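3.2 Storage conditions and recovery of rib-knit trims

The second part of the study concerns the loss of elastic recovery in the trims of mixed-knit tops during domestic storage. Trims are treated separately from body fabric because the two are seldom made from the same yarn and do not age in the same way. A waistband or cuff is usually knitted tighter than the panel it closes, carries an elastic component, and is held at partial stretch each time the garment is worn.

Garments were drawn from the Caststead wardrobe survey, which recorded storage method, washing frequency and fiber label for 600 items in regular use. Of these, 22 met the criteria for the trim study: a long-sleeved top, two or more knit structures in the same garment, and a gathered or ribbed finish at both hem and cuff. Half of the selected garments (11) were assigned to hanging storage and half to folded storage. Assignment was made by draw and took no account of how the owner had stored the item before.

All garments were laundered once before the first measurement, using the Itix low-agitation cycle, and dried flat. They were then left unfolded on a level, padded surface overnight so that creases from handling could relax. A hard table was tried in the pilot and rejected. Heavier tops tended to slide on it when the sleeves were straightened, and small shifts of the body panel changed the reading at the hem. Bedding or a quilted pad gave enough grip to hold the body in place without pinning.

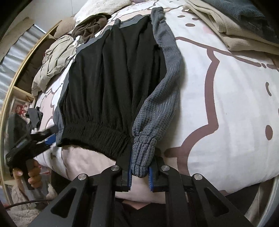
Figure 4. Mixed-knit top with gathered waistband hem and waffle-knit sleeves, laid out lengthwise.

Resting width was measured at the hem and at each cuff. The trim was then extended to a fixed load, held, and released, and the width was read again after a rest period. Recovery is expressed as the share of the added width that was lost on release. Readings at the left and right cuffs were averaged unless they differed by more than the tolerance given in Section 2, in which case both were repeated.

Waffle knits needed a separate rule. The raised grid compresses under light pressure and the fabric widens as it flattens, so a ruler laid across the sleeve can alter the value it is meant to record. For this reason no width was taken on the sleeve itself, and the cuff reading was made below the join, on the rib only. The same rule was applied to garments with plain sleeves — this cost some data but kept the procedure uniform.

Folded garments were stored in Muli fabric drawers, hanging garments on shaped hangers in a closed closet. Neither group was worn between measurements. The second set of readings was taken in March, following the same steps and in the same order.

Hem recovery fell in both groups, and the fall was larger in the hanging group. Cuffs showed no clear difference by storage method. A likely explanation is load: on a hanger the hem carries little weight, but the panels above it lengthen and draw the gathered edge inward and down, while the cuff hangs free. The result agrees in direction with the earlier Drillgate trial on cardigans, although that trial used new garments and a shorter storage period.

Two garments were excluded from the final comparison after stitching failed at the side seam during extension. Their first readings are kept in the appendix. Fiber content was taken from the sewn label and was not confirmed by testing, so differences between yarn types are not reported here.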